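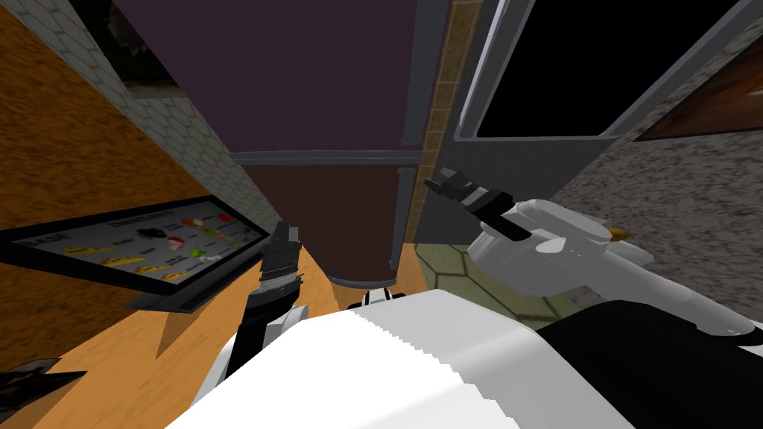
2. Setting up the simulated robot

Our group used a two-armed robot in a simulated kitchen. The robot model was taken from the Findel package and we were responsible for its start-up and its upkeep during the term. The task for the later groups is to open the refrigerator, so the work in front of this appliance had to be prepared first.

2.1 Start position

Both arms must be in front of the torso before the controller is switched on. In March the start file contained wrong values for the right shoulder, and the arm made a jump at each start. Gudrun Fröhlich found that the joint offsets were still from the old Stirkov model. We wrote all 14 values new and saved them in a separate file.

2.2 Checking the grippers

After each change we load the kitchen and look from the head camera. Both grippers should be visible, and the torso should not hide them. Then we close and open each gripper 28 times and read the log. If an error is written, the contact settings have to be loaded again.

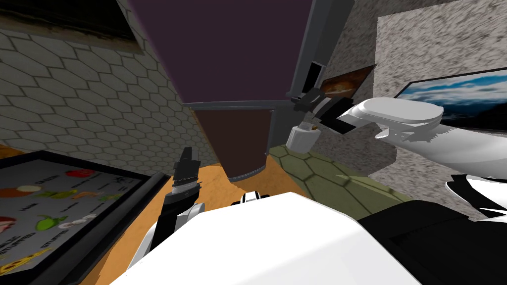

Figure 2: Both arms raised in front of the refrigerator, viewed from the robot.

2.3 Open points

The time limit of 200 steps is too short for the right arm. We have asked the Wunderlich laboratory in Jallthorpe which value they use, but the answer did not arrive before we handed in this report.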